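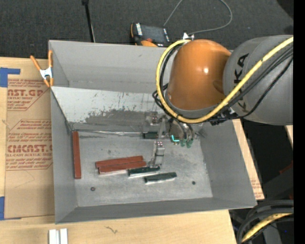
Ticket 186, opened by me for the Pondeck class team, bin picking project. So we're three weeks into this thing and the arm has started giving up on bars that are sitting right there in the open! The pick program runs, the arm goes over the bin, the fingers go down, and then the controller throws 2803 and everything stops until I clear it. It happens mostly with the short dark green bars. The long red one over by the left wall comes up fine nearly every run, and I have no idea why a bigger bar would be easier.

What I've tried so far:

Restarted everything. Same fault on the second cycle.

Re-taught the pick height 2 mm higher. The fault went away, but so did the grip, and the fingers closed on air. Put it back.

Swapped the fingertips for the spare set from the Girkumau cell (thanks for lending them, they're back in your drawer). No change, so I'm pretty sure it isn't the tips.

Checked the bin position, and I think I'm getting somewhere. The origin in the program is still the one we saved in July, before we moved the table. I measured from the front left bolt in the floor of the bin and the real spot is 4 mm off from the saved one. That's plenty to land a finger on top of a bar instead of beside it, especially a short one sitting at an angle.

Update, 4:15 pm: re-taught the origin off both front bolts and ran the Reddy test sequence twice. First run clean, all the bars out. Second run stopped on a green bar again, but with a grip timeout this time and no 2803. So, progress? I'll take it.

Still open: can somebody with the admin login on the Kandard laptop send me the grip force settings from before the software update? I only have student access and that page is grayed out for me. Also, please don't bump the bin or take the clamp off the left edge until I've saved the new origin under its own name. I'm leaving this one open and will run the sequence again tomorrow before class.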